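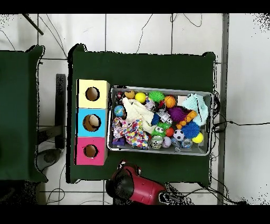
Tidy-up station, start of run: mixed toy tray with the three-cube stack to its left.

Notebook entry, January, opened 9:40 am
Household Chores Bench, Dodura room

Purpose of the session: to continue the toy-sorting series and to decide whether the task is ready to move from the chores list to the demonstration list. The operator works from the tray and places each item into the cube named on the run card. An item counts as sorted when it has passed fully through the round hole and has been released. Items resting on the rim are recorded as partial and are not counted.

The cubes are stacked yellow, light blue, pink, from top to bottom. The stack was adopted after the Erkach review, where it was pointed out that a shelf at home has more than one level and that a row of open bins does not test much. The pink cube remains the hardest of the three to reach. Approach from the front at table height leaves little room for the wrist, and the planner still prefers a path that brushes the blue cube on the way down.

Results to date. The series now stands at 181 attempts, of which 40 ended with no item released into any cube. Most of these failures fall into two kinds. The first is a grasp on two items at once, usually a ball and whatever cloth is lying against it. The second is a grasp that closes correctly and then loses the item at the hole. The second kind is more costly in time, as the item must be found again before the run can go on.

Notes by type of toy:

Spiky and bumpy balls. Good. The surface gives the fingers something to hold, and a poor approach angle is usually forgiven.

Smooth balls. Fair. The small red one is reliable when it has space on both sides. Against the tray wall it rolls along the edge and the attempt is normally lost.

Clear balls. Poor. Depth readings through the transparent glittery ball place the surface too far back, and the fingers close late. The clear one with the printed pattern does better — the print seems to be enough for the depth estimate most of the time. The Clelell depth filter was switched on for 19 attempts with the clear items and made no difference that could be measured. It has been switched off again to save processing time.

Cloth and plush. Mixed. Picking up is easy. Putting down is slow. The white plush and the polka-dot fabric toy both hang well below the fingers, and the loose part catches on the cube face. A fold or a second grip would help, but neither is in the present skill set. The mint-green fabric has the same difficulty.

Timing. The step limit remains 2000 control steps per item. Raising it was discussed and declined. A person clearing toys at home would not wait that long as it is, and a longer limit would hide the problem.

Assessment. Sorting separate, firm toys on a table can be described as working. Sorting a full tray, as a household would present it, cannot. The Le Goff group has asked for a plain yes or no on the chore as a whole, and the entry for this month is no.

Actions
1. Repeat the smooth-ball runs with a wider tray spacing, then with the usual crowding, and report the two separately.
2. Add a lift-and-check step after each grasp to catch double picks.
3. Mark the stack position on the felt with tape before the next run. The present outline is worn.
4. Ask Dodura stores whether a cube with a larger hole is available. If so, cloth items only.

Log closed 4:15 pm. Run cards filed with the previous set.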